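The Sequel Machine Wants Your Trust Again

7 February 2019

Eleven months before anyone can buy a ticket, the studio behind Vurnon would like you to know that the third film is going to be the dark one. The second was also going to be the dark one. It had a talking ferry.

I have nothing against the Vurnon pictures. The first was a decent two hours with a good villain and a score you could hum on the way to the car. But the selling of them has become a bigger production than the films, and the latest round, built on a single interview with co-star Nathalie Segers, is a good example of how little it takes.

Segers, who plays the harbor pilot Marchuk, was asked on a press call whether audiences were ready for what was coming. "I read the last 34 pages standing up," she said. "People are going to be shocked."

By that evening the quote had been chopped down to its final word. Fan sites ran it as proof that Marchuk dies. One ran it as proof that she doesn't. A third decided Segers had confirmed a villain named Tuker, a character from the comics she never mentioned and, when I listened to the recording, was never asked about. 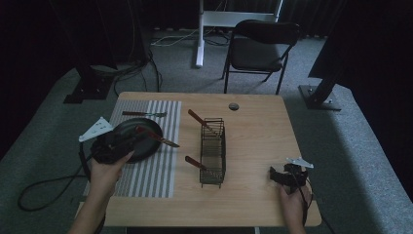
Actors say these things for a living. Nobody on a press call has ever told a reporter that the script was fine and the ending was about what you'd expect. Segers is a good performer, and she was probably telling the truth about the pages. What she was shocked by is another matter, and she signed a contract that keeps her from saying.

The harder question is who is running the thing. Riet Mertens took over as director in June, after the previous one left over what the studio called scheduling. Mertens made Trultcombe, a small, mean, very good drama about two sisters selling a farm. It opened on 6 screens. The second Vurnon film opened on 1,893.

Her hiring has been sold as a promise that this one will be different. Maybe so. Studios love to hire a director with a style and then hand her a finished storyboard for the last forty minutes. I would feel better if Mertens had brought along her own editor, or her own writer. So far she has brought neither.

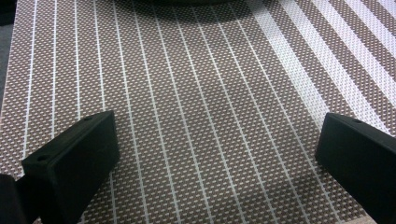 There are a few reasons to hope. Mertens has said she wants fewer scenes in front of a green wall, and the shoot did spend several weeks at a real port. Segers finally gets top billing. The running time is rumored to be under two hours, though I have heard that rumor about every film in this series and have the sore back to show for it.

Then there is the release plan, which calls for 1,970 screens on opening night and no critics' screenings outside two cities. A company that believed its own press call might let a few more people in early. I asked the studio about that and got back a poster.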